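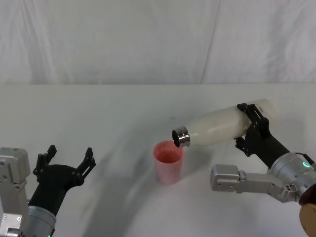
Why do two cans of white paint look different on the same wall?

White paint is a pigment spread through a binder, and both parts carry some color. The pigment is nearly always titanium dioxide. Change its grade, its particle size, or the resin around it, and the dried film shifts toward yellow, blue, or gray. The shift is small, but a wall is large and the edge between two paints is straight, so the eye finds it.

Kelly Camargo has matched whites for 19 years, most of them at Melano, a maker of interior coatings in Clatska. The lab keeps 2000 white formulas on file. A few dozen are sold in any given year. The rest are retained because customers come back for touch-up paint long after a product has been dropped.

"People assume white is the base you start from," Camargo said. "On our side it is the hardest color family. With a dark green I can be off by a fair amount and it will pass. With a white, the same numerical difference gets the batch returned."

Camargo works from three readings taken with a spectrophotometer: lightness, a red-green value, and a yellow-blue value. For whites, the third does most of the damage. Rutile titanium dioxide absorbs a little light at the violet end of the spectrum, which leaves it very slightly yellow. The usual correction is a trace of black and a trace of violet or blue. Both lower the lightness.

"You are trading," Camargo said. "You can pull the yellow out, but the paint gets grayer each time you do it. There is a point where the customer stops calling it clean and starts calling it dirty, and that point is not in the same place for everyone."
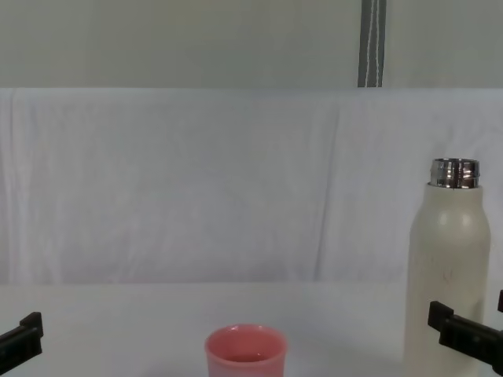

Surroundings account for a good share of the complaints the lab receives. A white is judged against whatever is next to it, and a sample card that looked neutral in the store can look pink or green at home. Camargo sends customers a printed sheet of instructions asking them to clear bright objects from the test area and to view the sample against a second white. Set a pink plastic cup beside a cream-white bottle on a white tabletop, with a white cloth hanging behind, and the trouble is easy to describe: the bottle has to be called cream as soon as there are other whites to hold it against. Alone on a dark shelf, a bottle of that shade would probably pass as plain white.

Cloth is a separate problem. Many white fabrics are treated with optical brighteners, which take in ultraviolet light and give it back as blue. Paint rarely contains them, as they break down on an exposed wall. A customer who brings in a curtain and asks for a matching wall color is asking for something the lab can deliver under one lamp only. By a window, the curtain goes blue and the wall stays where it was.

"I ask which hour of the day matters to them," Camargo said. "If they say evening, I match under a warm lamp and write that on the can. Then it is a known limit. They can decide if they want it."

Gloss is the other variable that gets mistaken for color. The trim enamel Melano sells as Evangelista reads 35 gloss units at 60 degrees. The flat wall paint in the same line, tinted to the same formula, reads in the low single digits. Seen from an angle that catches a window reflection, the enamel looks lighter. From other angles it can look darker than the wall. Camargo does not adjust the tint to compensate, although customers ask for it.
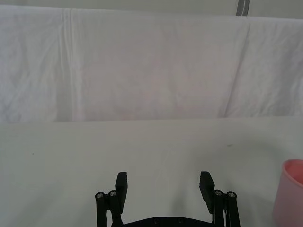
Matte black against a bright tabletop.

Hiding power is tested on cards printed half black and half white. The paint is drawn down at a fixed thickness, dried overnight, and measured over both halves. A ratio of the two readings shows how much of the black is still coming through. Whites thinned with low-cost extenders can pass when dry and fail once they are touched up, because the second coat fills in the tiny air voids that were scattering light.

Older oil-based whites are still the most difficult requests. Linseed and alkyd binders yellow in the dark, so a wall behind a wardrobe ends up a different color from the wall beside it. Last November a hotel on Kiltton Road sent in chips from a single corridor, and the chips did not match each other.

"I asked which one they wanted," Camargo said. "They wanted the one by the window. I matched that and told them to repaint corner to corner. You do not spot-repair an alkyd white of that age."

For homeowners the advice is shorter. Buy all the cans at once and mix them together in one bucket before starting. Keep the label with the batch number. Paint a sample board two coats thick and move it around the room over a full day, and leave the store's card in a drawer.

Interview conducted by telephone, July 13, 2020. Quotations have been shortened.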